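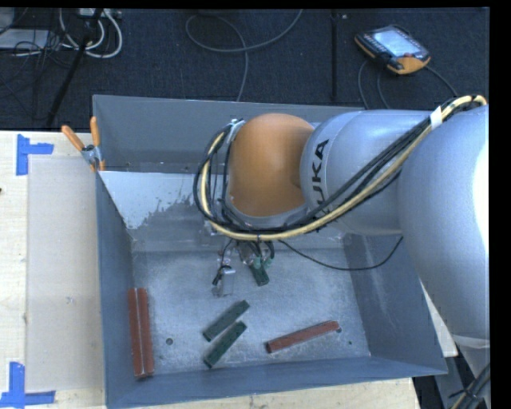 We arrived in Sekard by the early train, when the fog was still on the river. The town is small and one can walk from the station to the old paper mill in half an hour, but Svenja Fuchs had rented bicycles for us, so we came there before the gate was open.

The Raudsepp mill makes cotton paper for printmakers and bookbinders. It has an open day each May and one more in August. Our group was led by Kacper Wasilewska, a vat man with 30 years in the house. He speaks quietly and the beaters are loud, therefore I advise you to stand in front.

First we saw the rag room. The cotton comes as cut-offs from a shirt maker, and two women sort it by hand and remove every thread of polyester. After this it goes to the beater for many hours. I asked how they know when the pulp is ready. Kacper put a little in a glass jar with water, shook it and held it to the window — if there are small clouds, it must beat longer.

The best part for me was the vat. Each visitor could make one sheet. Mine was thick on one side, and Svenja's had a hole, but both were put in the press with the others. They will be sent to us by mail when they are dry.

Upstairs is the drying loft with wooden shutters on both sides. It was warm there and it smelled of wet linen. The guide told us that the loft can hold 3405 sheets, and in a rainy week they may hang there for many days.

In the shop I bought a pack of the heavy paper called Tundo, and a small notebook. The prices are not low. The coffee is good, the cake was finished already at noon.

The tour takes 2 hours and you should write to them before, as the groups are small. Bring closed shoes — the floor by the vats is always wet.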